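Replacing the finger pads and checking the pivots on a hand-held gripper

If you have one of our hand-held grippers on loan, or you built your own from the Urnona plans, sooner or later the pads will go slick and the fingers will start to feel a bit sloppy. Both are ordinary wear, and both can be put right at a kitchen table in an evening. I've now done this job often enough that I can talk and do it at the same time, so I thought I had better write it down before Þórey asks me to explain it over the phone again. (Hello, Þórey!)

These notes are for the Skedden pattern, the one with the long black links and a pair of pads held on by screws. If yours is the older Brudenier pattern with glued pads, the cleaning and pivot sections still apply, but please skip the part about screws and write to me first. Getting old glue off without marking the plastic takes patience and a different set of tools.

What you'll need

A small screwdriver that really fits your screws. I can't stress this enough. The one that almost fits is the one that chews up the heads.
A fresh pair of pads, one left and one right.
A soft brush, such as an old toothbrush.
Two or three lint-free cloths.
A little isopropyl alcohol.
A strip of 600 grit paper.
A saucer for the screws, with sides high enough that they can't wander off.

Set aside 50 minutes for your first try. You'll get faster, but I'd still pick a time when you won't be called away halfway through with one finger apart and one together.

Taking the old pads off

Unplug the cable first if yours has one, and lay the gripper down on a folded towel. Open the fingers as far as they'll go without forcing them. If they spring shut on you, slip a rolled cloth between them to hold them open.

Start with the left pad. Loosen both of its screws half a turn before taking either one out all the way. I used to whip the first screw straight out, and then the pad would swing on the second one and put a nice scratch down the link. When both are loose, hold the pad with your free hand and remove them. Screws in the saucer, pad on the towel, and then the same again on the right.

Keep the old pads until the new ones have been on for a while. Jacqueline Baudry, who looks after the loan kits at Norðdahl, has a drawer full of retired pads, and she has been glad of it more than once when a new set arrived with a hole drilled a hair off center. A worn pad in the right place will get you through the week.

Cleaning up

With the pads off you'll see how much dust gets in behind them. Brush it out dry first. If you go straight in with alcohol you make a gray paste, and the paste goes exactly where you don't want it, into the pivots. After brushing, dampen a cloth (damp, please, not dripping) and wipe the faces where the pads sit. Let everything dry for 15 minutes. That is a good moment for a cup of tea.

Now run a fingertip over the seating faces. If you feel a ridge or a little burr around a screw hole, take it down with a few light strokes of the 600 grit paper, and brush again. Go gently here. You want the pad to sit flat, and it's much easier to take off a bit more plastic than it is to put any back.

Checking the pivots

Each pivot has a metal bushing pressed into the link. Hold the link on either side of the joint between finger and thumb and wiggle it sideways. A whisker of movement is fine. If it clicks, or if you can see the bushing shift in its hole, the link needs replacing, and new pads won't make the finger feel any tighter.

While you're there, open and close the whole thing slowly a few times with your ear near it. Dry grit makes a scratchy whisper that you'll learn to recognize. Brush the joint, work it, and brush again until it goes quiet. Please don't oil it. Oil finds its way to the pads in no time — and then you'll be back at the top of this page ordering another set.

Fitting the new pads

Put the new pads on loosely to begin with, both screws started by hand on each one, and don't tighten anything until you're sure left is on the left. They do look alike when they're lying in the bag. The two should mirror each other once they're on.
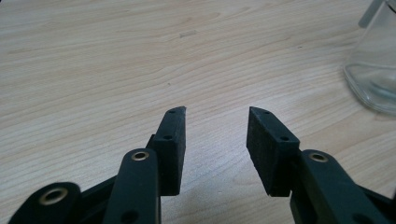

Alignment is the part I fuss over most, and I'd like you to fuss over it too. Set the tool down or hold it low over a plain table in good light, with the fingers open, and look along them from the handle end the way you would when using it. On a matched pair the slanted tops rise to a point on the side nearest the gap, so the two points sit toward each other with the bare wood showing between them in a rough V. If one of yours has its point on the outside, the pads are swapped. Look down at the brass-colored eyelets in the links as well, since a clean one catches the light in a thin bright ring and it's easy to spot fluff on it. When you're happy, tighten the screws a little at a time, going back and forth between the two on each pad, and stop as soon as they're snug.

Close the fingers slowly now and watch the pads come together. They should meet along their faces. If they touch at the tips first and leave daylight lower down, loosen the screws, press both pads together with your fingers, and tighten again while they're held. That cures it nearly every time. If it doesn't, go back and check for a burr under one of the pads.

Trying it out

Pick up something soft and light to begin with, like a folded sock, and then something with straight sides, like a small box. Leave glass and anything you're fond of until later. Lift each thing a few times, turn your wrist a little, and see whether it slides or twists. A slight twist usually means one pad is sitting higher than the other, so have another look at the screws.

If your gripper records its opening width, run the open and close calibration again before you use it for anything that matters. New pads are a little thicker than worn ones, and the old closed position will be off. Write the month on a bit of tape and stick it on the handle. Mine says September, and I can read it without my glasses.

Spare pads and links for the Skedden pattern can be requested from Jacqueline. Tell her which side you need, and whether your screws are the long or the short kind.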